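Tetteh project: hand demonstration working group
Minutes of the May meeting, Jolstead office

Present: Fiifi Adjei (chair), Esi Korletey, Anas Zaki, Fuseini Amoah (notes)
Apologies: Yakubu Adeleke

1. Minutes of last meeting
Agreed with one correction. The spare finger pads were ordered by Anas, not Esi.

2. Sink task, progress
Esi reported 27 demonstrations recorded with the hand-held gripper. Fuseini has reviewed them and wants 3 dropped, as the cup leaves the view before it is set down. Agreed to drop them and record replacements.
Anas asked if the start position should be fixed. Fiifi said no, but the gripper should be held still over the counter for 4 seconds before the first move.

3. Remote control sessions
Yakubu sent a note by email. The lag on the link to Wevcombe is still too long for the faucet lever. Cup moves are acceptable. No further remote sessions on the faucet until he has looked at it.

4. Counter layout
Discussed whether the cups should change places between takes. Agreed that the gray cup stays left of the faucet and the pink cup and pump bottle stay to the right for this batch. The marker cube is not to be moved once a session has begun.
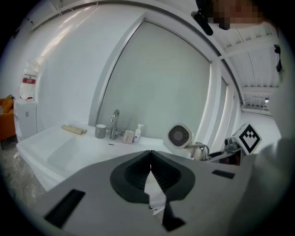

5. Actions
Esi: record replacement takes.
Anas: check the finger pads for wear and report back.
Yakubu: test the link again and write to Wevcombe.
Fuseini: update the written instructions for new demonstrators.

6. Any other business
Clunthorpe have asked for a copy of the instructions. Fiifi to send them when Fuseini has finished.

Meeting closed at 3:40 p.m.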